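Search this site Search
Last updated: December 2019

PRESS RELEASE – for immediate use

Plevel Motors to open used car site in Sketville

Plevel Motors is opening a second used car site, in Sketville, next April. Room for 15 cars under cover and more out on the forecourt. Workshop at the back with 4 ramps, MOT bay, parts counter. The Ollari Road branch stays open as normal and keeps its current hours.

Stock will be mostly small hatchbacks and family estates, petrol and diesel, plus a few hybrids. Every car gets a full check before it goes on sale and comes with a fresh MOT and a written history report. Part exchange welcome, running or not. Finance is availble subject to status – ask for a written quote, no obligation.

Opening offer: a free first service on any car costing over £2,000, booked at either branch within a year of purchase. Vans not included. Full terms at the sales desk.

Test drives can be booked by phone or at the counter. Bring both parts of your licence if you still have the old paper one. Drives last as long as you need within reason, and the route takes in the bypass as well as the town so you can try the car at speed. 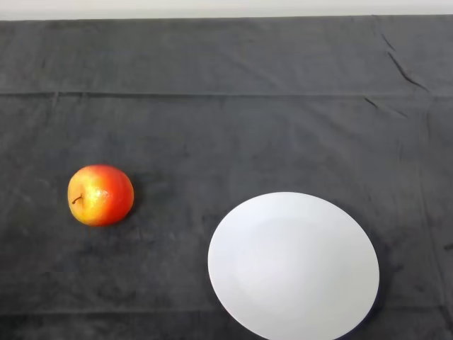 Paint and bodywork will be handled on site for the first time, in a spray booth supplied by Nomura Finishing. Scuffs, bumper corners, stone chips, kerbed alloys. Colour matching is the hard part, especialy on older reds and on two-tone cars. Think of an apple that goes from golden yellow on one side to strong red on the other, with pale flecks all over the skin – there is no single shade to match, and faded paint can be the same. Quotes for small repairs are free and take 10 minutes, no need to book.

Sales and workshop jobs now being advertised, apply at Ollari Road. More details of the opening to follow.

ENDS

Shares 4 Comments 0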